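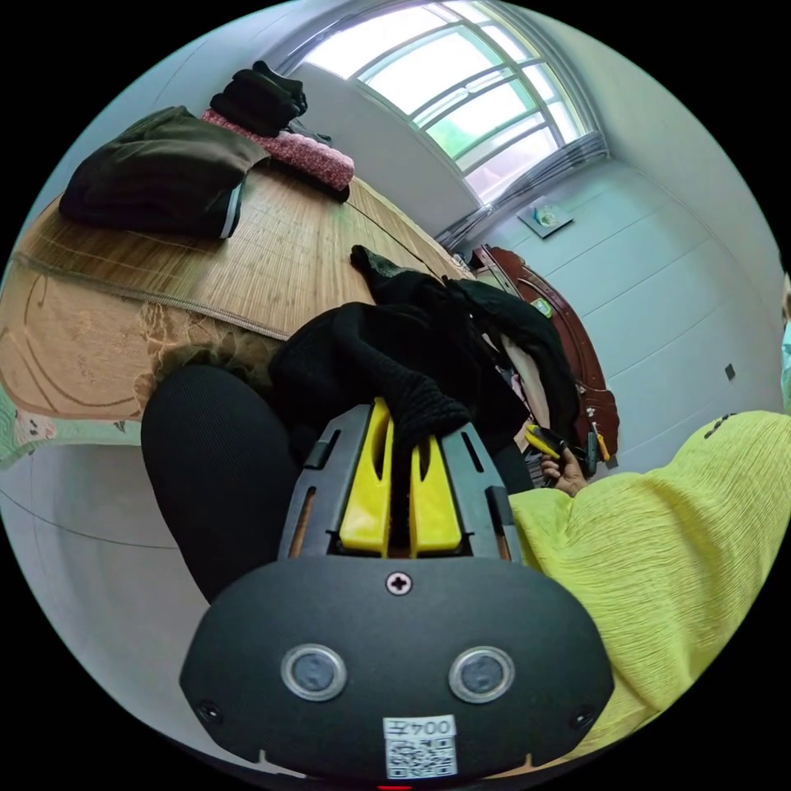 List: storage-and-thrift
Subject: Re: Re: Is the Todia plan worth the money?
Date: Saturday, February 5, 2022

Hello all,

I read the message from Thursday twice, and I still don't see where the savings come from. I'm quoting the part I want to answer so people who deleted it can follow along.

> We signed up for the Todia bulk pantry plan in July and it has
> changed how we shop. You pay 43 dollars a month, they deliver
> the dry goods in the big tubs, and you never run out of
> anything. Their calculator says a family of four saves 27
> percent over the supermarket. We also got the Tello shelf
> units at the member price and they look great. I would tell
> anyone on this list to do it. The only downside is finding
> room for it all, ha.

First, the calculator. I put our own numbers in and it told me 27 percent too. Then I changed us to a household of two who eat out most nights, and it said 27 percent again. I don't know what is inside that thing, but I doubt it's arithmetic.

Second, compared to which supermarket? The page says "typical store prices" and leaves it there. Rice at the store near us goes on sale every few weeks, and that's when I buy it. If the typical price is the full shelf price of the small bag, then of course a tub looks cheap next to it. So does the large bag at the same store.

Third, the fee. 43 dollars a month comes to 516 dollars a year before you have eaten a single bean. I would have to be buying a lot of oats. Does the 27 percent come before the fee or after? I wrote to them and asked. The reply thanked me for my interest and sent me a coupon for the shelves.

About those shelves - I have no quarrel with how they look. But if a plan for saving money on food begins with buying furniture, I want the furniture in the sum. Same for the tubs, if you're paying a deposit on them. Are you? The message didn't say.

Some of you will remember Girnex, which was going to do the same thing with cleaning supplies. I still have a box of their dishwasher powder and it has set like a brick. It was a very good price per pound. We threw out most of the second box, and I never saw a calculator that had a line for that.

What I'd trust is receipts. Three months from before you joined and three months from after, same household, with the fee added and whatever got tossed taken off. If it comes out ahead I will say so on this list and eat my words, along with 35 pounds of lentils if need be. Until then I'm filing it with the Jumulex freezer club, where everybody was saving a fortune right up to the week they started asking how to cancel.

Which is my last question. How do you cancel? I looked on the site and found a page about pausing, and a page about "changing your rhythm," and nothing with the word cancel on it. Maybe it's in the member area. If someone who has joined could look and post the exact wording, that would be more use to me than the calculator.

I'm not trying to spoil anyone's pantry. If you like not running out of flour, that's worth something, and you can call it a convenience and pay for it as one. I just want to see the savings before we call them savings.

Please reply to the list and not only to me - the last time this came up I got four answers in private and the archive has none of them.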